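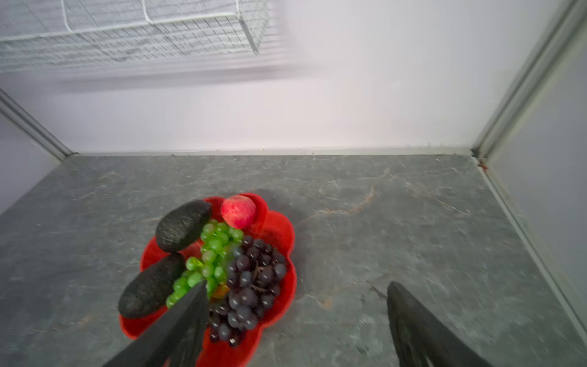 4 Die Aufgabe »Obstschale« im Projektseminar

4.1 Aufgabenstellung

Von den Aufgaben, die im Projektseminar Tirotard bearbeitet wurden, hat uns die Obstschale am meisten überrascht. In der ersten Planung war sie als Aufwärmübung vorgesehen, drei Wochen später drehte sich fast jedes Gespräch im Labor um sie. Die Teilnehmenden sollten ein zweiarmiges System so anlernen, dass künstliche Früchte aus einer Schale entnommen und wieder in sie zurückgelegt werden. Gesteuert wurde dabei zunächst von Hand; die aufgezeichneten Bewegungen dienten anschließend als Trainingsdaten für ein kleines Strategienetz, das im Seminar den Namen Mirnard trägt.

Der Reiz liegt in der Auswahl der Objekte. Ein Apfel ist rund und glatt und verzeiht einen ungenauen Anfahrwinkel kaum. Die Avocados sind länglich und genoppt, haben also eine Vorzugsrichtung, die das Netz erkennen muss, bevor sich die Greiferbacken schließen. Trauben schließlich sind ein herrlich unangenehmer Fall: viele kleine Beeren, Glanzlichter, ein unklarer Umriss und (bei den dunklen) wenig Kontrast zu den Avocados. Wer vorher nur mit Holzwürfeln gearbeitet hatte, merkte schnell, wie viel von der eigenen Routine an ebenen Seitenflächen hing!

4.2 Durchführung

Gearbeitet wurde in Zweierteams am Standort Kasden. Jedes Team bekam drei Termine an der Zelle. Vor jedem Durchgang wurden die Früchte neu angeordnet, und zwar ausdrücklich ohne Schablone. Zwei Avocados konnten nebeneinander am Rand liegen, sogar darüber hinausragen, oder eine von ihnen verschwand halb unter den Trauben. Auch Anordnungen, bei denen ein Teil des Obstes neben der Schale lag, waren zugelassen und wurden von den Teams mit wachsender Begeisterung genutzt. Ein Durchgang dauerte fast 15 Minuten, einschließlich Umbau und Protokoll.

Bewusst offen gelassen haben wir, welcher Arm welche Frucht übernimmt. Einige Teams teilten die Arbeitsfläche in eine linke und eine rechte Hälfte, andere ließen den näheren Arm greifen und den zweiten warten. Besonders lebhaft wurde es, wenn beide Arme gleichzeitig in die Nähe der Schale kamen. In den Bildern der Handgelenkkamera ist dann neben dem Obst auch der jeweils andere Arm zu sehen, und er kann ausgerechnet die Frucht verdecken, um die es geht (Abbildung 3).

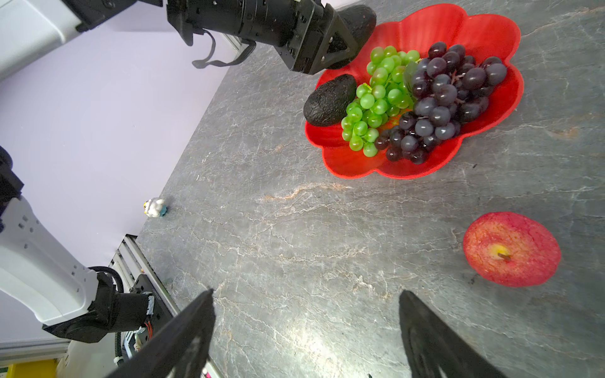 Abbildung 3: Blick der Handgelenkkamera auf Schale und Apfel; der schwarze Greifer eines weiteren Arms verdeckt die hintere Avocado zum größten Teil.

4.3 Beobachtungen

Solche Verdeckungen wollten wir anfangs aus den Daten entfernen. Die Teams haben uns davon abgebracht, und dafür sind wir ihnen sehr dankbar. Ihr Argument: Im Betrieb sieht das Netz den Nachbararm ohnehin ständig, also soll es ihn auch beim Lernen sehen. Wir haben die Aufnahmen daraufhin behalten und lediglich im Protokoll mit einem Kürzel versehen, damit sie sich getrennt auswerten lassen.

Ähnlich verhielt es sich mit der Bewegungsunschärfe. Bei schneller Annäherung verwischen die Greiferfinger im Bild, während die Schale noch gut erkennbar bleiben kann. Ein Team schlug vor, die Fingerstellung in diesen Augenblicken allein aus den Gelenkwinkeln zu lesen und das Kamerabild nur für die Lage der Früchte heranzuziehen. Der Vorschlag wurde noch im September umgesetzt und ist inzwischen fester Bestandteil der Übungsunterlagen.

Schwierig blieb die Beschriftung der Trauben. Die Frage, ob eine Traube als ein Objekt gilt oder ob einzelne Beeren als Greifpunkte markiert werden dürfen, beantworteten die Teams verschieden, und drei Protokolle mussten deshalb nachträglich vereinheitlicht werden. Seither gilt: ein Umriss je Traube, dazu ein Greifpunkt möglichst nahe am Stiel, sofern dieser im Bild zu erkennen ist. Liegt er verdeckt, wird der Greifpunkt in die Mitte des sichtbaren Teils gesetzt und als unsicher gekennzeichnet. Die Auswertung nach Fruchtart folgt in Abschnitt 5.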